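Housekeeping Basics, Unit 6: Bins and Liners
Handout for the Dalisay course, continued from Unit 5 (Dusting Order)

Small bins are changed in every room, every visit, even when they look nearly empty. Work at table height if you can. Bending over a bin on the floor is slow, and you can't see the bottom.

Size. The liner should be wide enough to go over the rim without stretching and long enough to fold down on the outside. Too short and it slips in when something heavy is dropped. Too long and the cuff looks untidy - trim nothing, just fold it again.

Fitting. Shake the liner open, push the base down with a flat hand, then turn the top edge over the rim all the way round. Let the air out before you even up the cuff.
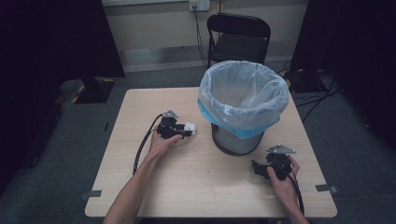 Ariel Lagman asked whether the cuff could be tucked under itself to hide the plastic, as was done at Hencombe, and said guests there had complained less. The answer for this course is no. A tucked cuff comes loose sooner and takes longer to change. If a client wants it hidden, write that on the room sheet.

Metal bins. Wipe the rim and the base with a damp cloth and dry them before the new liner goes in. Check the inside for leaks from the old one.

Supplies. Liners for practice are on the Gonport shelf, 51 to a roll. Put open rolls back in front.

For next time: read Unit 7, Bathrooms, and bring your room sheet.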